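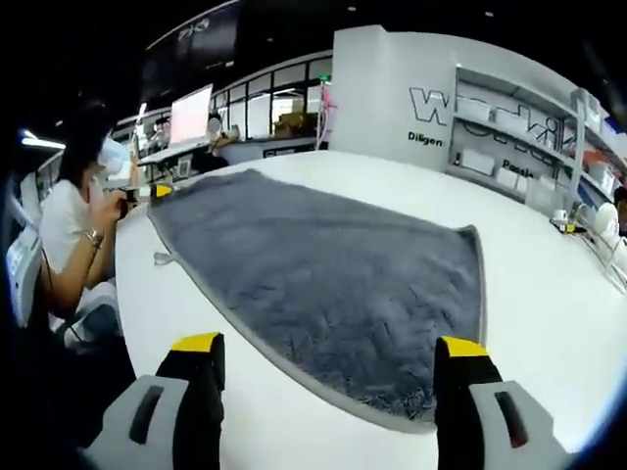

**Pludholm 생활관리교육원 섬유물품 관리 과정**
강의 자료: 파일 직물의 펼침, 정돈 및 접기
담당: Caroline Bakilana
2024년 12월 개정

## 1. 강의 범위

본 자료는 담요, 대형 수건, 무릎덮개 등 표면에 파일(털 또는 고리)이 있는 물품을 작업대에서 정돈하고 접어 보관하는 절차를 다룬다. 세탁 및 건조는 선행 강의에서 이미 다루었으므로 필요한 부분만 인용한다. 침대 시트와 베갯잇 등 평직물은 별도의 자료를 참조한다.

수강생은 실습 전에 본 자료의 2절과 3절을 읽고, 자신이 맡을 물품의 취급 표시를 확인하여야 한다. 실습은 2인 1조로 진행한다.

## 2. 용어

**파일(pile)**: 바탕 조직 위로 솟은 털이나 고리. 끝을 자른 것을 컷 파일, 고리 상태로 둔 것을 루프 파일이라고 한다. 플리스와 같이 기모 가공으로 표면을 일으킨 것도 본 과정에서는 편의상 파일 직물로 분류한다.

**결 방향**: 파일이 눕는 방향. 손바닥으로 쓸었을 때 저항이 적은 쪽을 순결, 반대쪽을 역결이라고 한다. 같은 색의 원단도 결 방향에 따라 명도가 다르게 보이므로, 얼룩 여부를 판정할 때에는 결을 한 방향으로 고른 뒤 다시 확인한다.

**테두리(바인딩)**: 가장자리를 감싸 박은 띠. 몸판과 다른 소재를 쓰는 경우가 많다. 몸판이 짙은 회색이고 테두리가 밝은 회색인 물품은 가장자리의 위치를 눈으로 구별하기 쉬워 초급 실습에 적합하다.

**탭**: 테두리에서 밖으로 나온 작은 천 조각이나 고리. 라벨을 겸하기도 한다. 물품을 들어 올리는 손잡이로 사용하지 않는다.

## 3. 작업대의 준비

작업대의 상판은 매끄럽고 밝은 색이 바람직하다. 흰 상판에서는 짙은 색 섬유 부스러기가 쉽게 식별되며, 파일이 상판에 걸리지 않아 물품을 밀어 옮기기도 수월하다. 다만 매끄러운 상판에서는 무거운 쪽이 아래로 흘러내릴 수 있으므로, 물품이 작업대 밖으로 늘어지지 않게 배치한다.

작업 전 다음 사항을 점검한다.

- 상판의 물기와 먼지를 닦아 낸다.
- 긴 머리는 뒤로 묶고, 파일에 걸릴 수 있는 장신구는 풀어 둔다.
- 분진에 민감한 사람은 마스크를 착용한다.
- 접은 물품을 둘 선반의 칸을 먼저 지정한다.

## 4. 펼침과 주름 정리

물품은 테두리가 모두 드러나도록 펼치는 것을 원칙으로 한다. 처음 놓았을 때 네 변이 작업대와 나란하지 않더라도 곧바로 들어 올려 다시 던지지 않는다. 가까운 모서리를 고정한 상태에서 먼 변을 천천히 당겨 각을 맞춘다.

두꺼운 파일 직물의 주름은 두 종류로 구분한다. 표면의 잔주름은 파일만 눌린 것으로, 순결 방향으로 쓸어 주면 대부분 완화된다. 바탕 조직까지 접힌 주름은 쓸어도 남으므로, 마주 보는 변을 양쪽에서 잡고 수평으로 당겨 편다. 이때 테두리만 잡으면 봉제선에 힘이 몰린다. 반드시 테두리와 몸판을 함께 잡는다.

테두리가 안쪽으로 말린 경우에는 말린 부분의 중앙에서 모서리 쪽으로 펴 나간다. 모서리부터 펴면 남은 길이가 가운데로 몰려 다시 뜨기 쉽다.

## 5. 조별 작업의 역할

한 사람은 기준 변을, 다른 사람은 이동 변을 맡는다. 기준 변 담당자는 작업이 끝날 때까지 모서리의 위치를 유지하며, 이동 변 담당자의 신호 없이 물품을 당기지 않는다. 이동 변 담당자는 먼 쪽 모서리를 잡고, 몸판이 들린 채로 끌리지 않는지 살피며 움직인다.
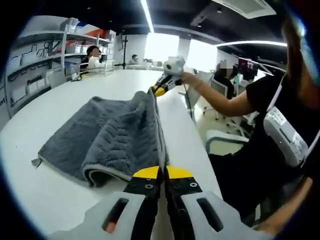 몸판이 접히면서 가운데가 능선처럼 솟는 일은 두꺼운 물품에서 흔하다. 위에서 눌러 납작하게 만들면 속에 이중 주름이 생기므로, 먼저 가까운 변을 풀어 테두리의 방향을 확인하고 먼 모서리를 바깥으로 옮겨 능선의 높이를 낮춘다. 테두리가 뒤집혀 위로 드러난 곳은 접힘의 시작점을 찾는 단서가 된다.

지퍼가 달린 물품은 손잡이의 위치를 따로 확인한다. 금속 손잡이가 접은 층 사이에 끼면 파일에 눌린 자국이 남고, 펼칠 때 고리를 뜯을 수 있다. 손잡이는 바깥에서 확인할 수 있는 위치에 두되, 선반에 넣을 때 옆 물품과 닿지 않도록 방향을 조정한다.

## 6. 접기

### 6.1 기본 접기

1. 긴 변의 두 모서리를 맞은편 모서리에 맞추어 반으로 접는다.
2. 접힌 선을 손날로 강하게 누르지 않고, 손바닥으로 가볍게 쓸어 공기를 뺀다.
3. 긴 방향으로 3등분하여 한쪽을 안으로 접고, 나머지 한쪽을 그 위에 덮는다.
4. 테두리의 끝이 겹치는지 확인하고, 어긋난 층은 해당 층만 당겨 맞춘다.

### 6.2 보관용 접기

Vavthorpe 보관실의 선반에 넣는 물품은 기본 접기를 마친 뒤 접힌 면이 앞을 향하게 놓는다. 열린 면이 앞으로 오면 꺼낼 때 위층만 딸려 나온다. 탭이나 라벨은 오른쪽 아래에 오도록 하고, 억지로 밀어 넣어 가리지 않는다.

Lūse 규격의 깊은 수납함을 사용하는 경우에는 세워 넣을 수 있다. 다만 파일이 긴 담요는 아래쪽이 눌리므로 눕혀 보관하며, 4월 정기 점검 때 위아래의 순서를 바꾼다.

## 7. 검수와 기록

검수자는 접힌 물품을 다시 펼치지 않고 확인할 수 있는 항목부터 살핀다. 모서리의 일치, 테두리의 말림, 부속의 위치, 표면의 이물이 이에 해당한다. 봉제선이 풀린 것이 발견되면 접기를 중단하고 Skandar 관리대장에 물품 번호와 손상 부위를 적은 뒤 수선 칸으로 옮긴다. 실이 길게 나온 경우에도 손으로 당겨 끊지 않는다.

수선 칸의 물품은 실습에 다시 사용하지 않는다. 분실한 물품표는 장당 4,000원의 재발급비를 납부하고 교무실에서 새로 받는다.

## 8. 과제

각 조는 동일한 물품을 기본 접기와 보관용 접기로 한 차례씩 정돈하고, 다음 내용을 A4 2쪽 이내로 작성하여 제출한다.

- 물품의 결 방향과 이를 확인한 방법
- 주름의 종류와 정리 순서
- 기준 변을 선택한 근거
- 두 접기 방식에서 테두리가 어긋난 위치와 수정 방법

보고서에는 조원의 역할을 구분하여 적는다. 제출처는 교육원 교무실이며, 실습 중 작성한 검수표의 사본을 함께 첨부한다.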